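Section 2: Setting up your Flerko loom and putting on the first warp

OK, so by now you've got the side frames bolted up and the two rollers in (if you haven't, flip back to Section 1, I'll wait). This is the part people email me about more than anything else in the booklet, and I promise it's friendlier than it looks. Warping just means putting the long threads on the loom. Everything you weave goes over and under those threads, so a bit of patience now saves you a lot of muttering later on!

I wrote these steps for the 14-inch Flerko with the standard heddle. If you have the wide one, the order is the same, you'll just be at it longer.

What you need on hand

The loom, with both rollers turning freely
The heddle (the white comb with the slots and holes)
The warping peg and its clamp
Two loom clamps
The threading hook, the flat metal one
Scissors
The practice yarn from the starter bag
A roll of brown paper, or grocery bags cut open
Scrap yarn in any color you don't love

The starter bag has 600 yards of practice cotton in it. It's the Trundorora cotton, which is smooth and strong and doesn't get upset if you unpick it. You'll have plenty left for a second try.

Note: please don't swap in fuzzy mohair for your first warp. I know it's gorgeous. It grabs onto itself in the heddle and you'll hate me by lunchtime.

2.1 Picking your spot

You want a sturdy table with an edge you can clamp to, and then something else sturdy across from it for the peg. A second table is great. I've used a bookshelf, a windowsill and once the arm of a very heavy chair. Allow a table edge at least 20 inches long for the loom itself, so the clamps have room on both sides.

Check underneath before you set anything down. Some tables have a lip or a rail that stops a clamp from gripping, and it's no fun finding that out with the loom in your arms.

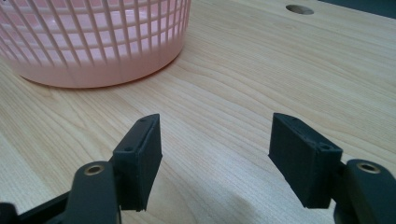

Put the ball of yarn on the floor behind the loom, and put it in something if you can. A bowl, a bucket, a clean saucepan, I don't care what it is as long as the yarn can roll about inside without wandering off under the couch. Cats should be in another room. I mean it about the cats.

How far away should the peg go? That decides how long your weaving is. For a first piece I'd go for 2 yards from the back roller to the peg. You lose a little at each end, where the threads are tied on and where the heddle can't reach, and you still come out with a decent table runner.

2.2 Clamping up

1. Set the loom on the table with the front facing the peg. The front is the side with the smaller handle. You'll be working from the back for now, and yes, that feels wrong.

2. Slide a scrap of felt or cardboard under each foot of the clamps.

3. Tighten both clamps by hand until the loom doesn't shift when you tug it. Hand tight is plenty.

4. Clamp the peg straight across from the middle of the loom.

5. Rest the heddle in the neutral slot, the middle one of the three.

6. Bring the back rod up and over the back beam so you can reach it, and lock the back roller.

Caution: never use pliers on the clamp screws. The side frames are beech, and they will dent. I have a display loom with a lovely half-moon pressed into it from exactly this.

Tables mark too, and softer wood marks faster, so take the felt seriously. If your table has a waxed or oiled finish, lay a thin towel down first. The loom feet have rubber pads, and rubber left sitting on an oiled surface for weeks can leave a shadow. 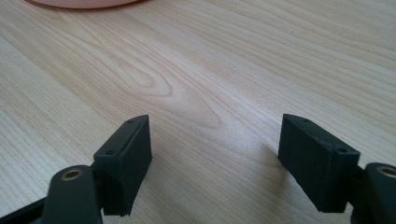 Fig. 2. Tabletop in pale blond wood, with an oval figure in the grain.

2.3 Measuring the warp

Get comfortable. Put some music on. Once you start, you'll be walking back and forth between the loom and the peg, and it goes better if you don't stop in the middle to answer the door.

1. Find the center of the heddle and mark it with a bit of scrap yarn. Decide how wide you want to weave. Use half the full width for your first go, a quarter out to each side of that center mark.

2. Tie the end of your yarn to the back rod, lined up with the first slot you're going to use. A plain double knot is fine.

3. Push the hook through the slot from the front, catch a loop of yarn, and pull it through toward the peg.

4. Walk the loop over to the peg and drop it on. Snug, with no sag, but don't stretch it.

5. Go back to the loom. Take the yarn around the back rod and pull your next loop through the next slot. Slots only! Leave the holes empty for now, we get to them in 2.5.

6. Keep going. If the last loop came from over the rod, the next one comes from under it, and so on all the way across.

7. At the last slot, cut the yarn from the ball and tie the end to the back rod.

The over and under thing in step 6 happens more or less by itself if you don't lift the yarn off and fiddle with it. If you do lose track, look at the rod. Each loop should wrap it cleanly, and a thread that has crossed over its neighbor will show as a little diagonal.

My friend Maricica Filip taught me to keep the tension even by holding the yarn between two fingers and always walking at the same speed. I laughed at her, and then I tried it. She's right, it makes a difference you can feel when you come to weave.

Note: skipped a slot? If you catch it within a few loops, take those loops off and redo them. If you notice it right at the end, leave it. Your runner will have a faint line in it and you can tell people it's a design choice.

2.4 Winding on

This is easier with two people, but I do it by myself most Fridays when I'm getting the class looms ready, so don't let that stop you.

1. Tie a piece of scrap yarn tightly around the whole bundle, a hand's width from the peg.

2. Lift the bundle off the peg and hold on to it. Don't let go! Snip through the end loops.

3. Hold the bundle in one hand and pull it gently and evenly toward you from the front.

4. With the other hand, turn the back roller so that the threads wind on. After the first full turn, start feeding in the brown paper.

5. Stop every turn or so, give the bundle a firm tug, and comb any tangles out with your fingers.

6. Quit winding when the cut ends hang a forearm's length in front of the heddle. Lock the back roller.

The paper needs to be wider than your warp on both sides. If it's too narrow, the edge threads slip off and drop down, and then your edges go slack halfway through the piece. Newspaper works in a pinch but the ink comes off on pale cotton.

Caution: keep your fingertips clear of the back ratchet when the lock drops. It won't take a finger off, but it does pinch.

2.5 Threading the holes

You now have two threads in each slot. One stays where it is and the other moves to the hole beside it. Sit in front of the loom for this part, on a chair that's the right height, with a good lamp. I like to do it at nine in the morning with coffee and a window behind me.

1. Undo the scrap yarn tie.

2. Start at one side. Pull one thread of the first pair out of its slot.

3. Use the hook to bring that thread through the hole right next to it. Go to the right or to the left, whichever you like, and then stick with it all the way across.

4. Repeat with every pair.

5. Every inch or so, tie the finished threads in a loose slip knot so they can't sneak back out.

When you get to the end, lift the heddle to the up position and look through from the side. You should see two clear layers of thread with a gap between them. Press it down and look again. If one thread is hanging in the middle of the gap, it's probably sharing a slot or has missed its hole. Fix it now.

2.6 Tying on at the front

1. Bring the front rod up and over the front beam.

2. Undo the slip knot in the middle and split that group in half. Take both halves over the rod, bring them up on either side, and tie the first half of a bow over the top.

3. Do the group at the far left, then the far right, then work your way in.

4. Pat the warp with a flat hand. Squashy spots need tightening.

5. Once it all feels the same, finish the bows.

The first round of knots always comes out uneven. Go back over them as many times as you need to. Anca Crăciun, who proofread these pages and wove along with them, went over hers four times and her runner is nicer than mine.

2.7 If something looks off

One thread is floppy: tuck a folded bit of paper under it at the back beam and carry on.

A thread snaps: see Section 5. It's fixable and it happens to everybody.

The heddle won't sit in the up slot: the warp is too tight. Let the front roller off by one click.

The loom creeps toward you as you beat: your clamps have worked loose. Check them whenever you sit down to weave.

The whole warp leans to one side: your peg wasn't opposite the middle. You can weave it anyway, just keep a closer eye on the edges.

If you want to stop for the day, let the front roller off a click or two and leave the heddle in neutral. Cotton will happily wait until January for you. Spare heddles, pegs and replacement hooks all come from Puvside, and the part numbers are inside the back cover.

Next is Section 3, winding the shuttle and weaving the first few inches with scrap yarn.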